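Soft toys keep wrecking my demo set, anyone else?
Posted in: Learning from demonstration > Data gathering

gmowat_f
2019-03-29
Been gathering pick and place demos with a hand-held gripper since January. Hard objects fine. Mugs, blocks, tins, all fine. Policy learns them ok. Soft toys are a mess. Fur especially. Half my demos the fingers close on fluff and nothing else, toy stays put, I go again. Do you keep the retries in or bin the whole take? Archie at our end says bin. I say keep. Been arguing all week.
Fraser

drotside_archie
Archie here, since I've been named. Bin them. If the person fumbles, the policy learns to fumble. We had this with the dishcloths, it sat there pecking at the cloth like a chook. Clean demos only, that was my whole point and still is.

trini.i
Disagree with Archie. Depends what the fumble looks like. Closes on fluff, opens, moves in deeper, gets it = that's a recovery and you want it. Closes, opens, waves round, operator scratches nose, goes again = bin.
How are you labelling them now? One take one label?

gmowat_f
One take one label yeah. Success if it ends up in the tray. So the fumbly ones count as success same as the clean ones. Maybe that's the problem.

trini.i
That's defintely part of it. Split at the gripper opening. Anything before the last close gets its own tag. Then you can train with and without and see, instead of arguing with Archie.

drotside_archie
I enjoy the arguing.

szucs_g
What are the pads? Bare rubber on fur is hopeless in my experience. It slides over the top of the hairs. We glued a rougher pad on and grip was much better, but the edges go after a while and you have to keep an eye on it. Also change both sides together or the grip pulls to one side.

gmowat_f
Pads are dark rectangular ones, edges getting a bit ratty now. Hadn't thought of that as a data thing. Would the policy even care?

szucs_g
If pads are in view of the camera, yes it could. New pad, sharp edge, old pad, fuzzy edge. Network sees that before you do. I note the pad change in the log with the session number. Costs nothing.

wilma_mac
Coming at this from the other side, I do the takes, I don't train anything. Please don't bin our retries without telling us!! I spent 2 days on the plush set at Folberg and found out after that most of mine got chucked because of a rule nobody had written down. Would have slowed down if I'd known.
Also the approach matters way more than the close. Start with the toy off to one side and the jaws wide open over bare table, then come across. If you start right on top of the toy every time all the takes look the same and the thing has no clue what to do when it's off in a corner.

gmowat_f
Fair on the rule. Will write it down Monday and stick it on the wall.
The start position thing is interesting. I've mostly been starting central, toy dead ahead. Lazy I know. Went back through the Bamby set at lunch and it's nearly all like that. Tried your way this arvo, toy up to the left, jaws open on the table. White fluffy one with the bear patch on it, pale wood underneath, so not much contrast either.

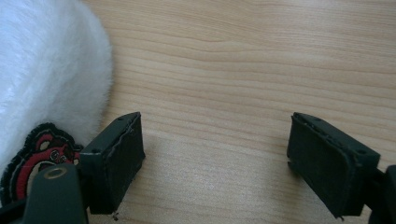 Feels slower, more sideways travel before you get anywhere near it. But I'm pausing less, which surprised me. Did 14 like that. Only 2 where I got fluff and nothing. Small sample, don't @ me. Going to move the toy right and near edge next and do the same again. Question is whether to mix them in with the central ones or keep as a seperate set.

trini.i
Mix, but keep the start position in the metadata so you can pull them out later. And hold a few back for testing, otherwise you're marking your own homework.

drotside_archie
White on pale wood is a rotten choice btw. Put a dark mat down.

wilma_mac
No!! Leave it. People have pale tables. If it only works on a dark mat what's it for

drotside_archie
It's for finding out whether the grasp is the problem or the vision is the problem. One thing at a time. Get it going on the mat then take the mat away.

szucs_g
I'm with Archie on this one, sorry Wilma. But do both in the end. Paterson and I did mat first, then bare, and the bare takes were still needed, mat alone did not carry over at all.

wilma_mac
So you needed the bare ones. Noted lol

gmowat_f
Ok plan. Retries stay in, tagged at each opening. Pad changes in the log. Toy all over the table. Bare wood for now cause I can't find a mat anyway, Archie you can bring one in if you care that much.
Anyone got a split script that reads gripper width? Mine chokes when the jaws stop half way on the fur, thinks it's still closing.

trini.i
Use a threshold on the speed, not the width. Will dig mine out tonight and PM you, it's ugly but it runs.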